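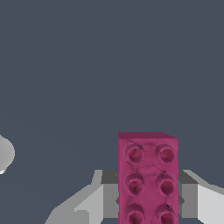 Attachment 1: rendered view, magenta studded brick upright in gripper

Search tickets
All queues
Go

Ticket 3679
Title: Urnlow, held symbols not restored after reconnect during bonus respins
Product: Zedia slot client, desktop and mobile browser
Operator: Dalora
Raised by: Asger Briem
Assigned to: Aksel Blöndal
Priority: 2
Status: Resolved, awaiting operator confirmation

Reported
Players who lose connection part way through the respin bonus in Urnlow come back to an empty grid. The respin counter is right and the final win is paid correctly, but the held symbols are not drawn until the round closes. Dalora received seven player complaints, all from Saturday evening, after the October client release.

Steps to reproduce
Start a bonus round at any stake.
Let at least one symbol lock.
Drop the network connection for longer than 30 seconds.
Reconnect and reopen the game.

Expected: locked symbols shown in their previous positions.
Result: grid blank, counter correct.

Log, Aksel Blöndal
Reproduced on staging, desktop and mobile. Under 30 seconds the socket resumes and the fault does not occur. Past that, the client requests a full restore from the game server.

Checked the restore message. Held positions are present and match the round history. Server side ruled out. No balance or payout error in any of the rounds supplied.

Client build 1187 draws the grid before the symbol sheet has finished loading. The lock layer finds no textures, skips the draw and does not try again. The previous build waited for the load event. The wait was removed when the loading screen was shortened.

Damgaard, which shares the same bonus module, shows the same fault. Added to this ticket.

Fix
Load event check put back in the lock layer. Both games retested on staging with slow and dropped connections. Held symbols restored each time.

Note from Asger Briem
Please send the round history for the complaints to Dalora support so they can answer the players. No refunds due.

Reply, Aksel Blöndal
Sent. Ticket stays open until Dalora confirms on live.

Contact support | Copyright Zedia | Back to top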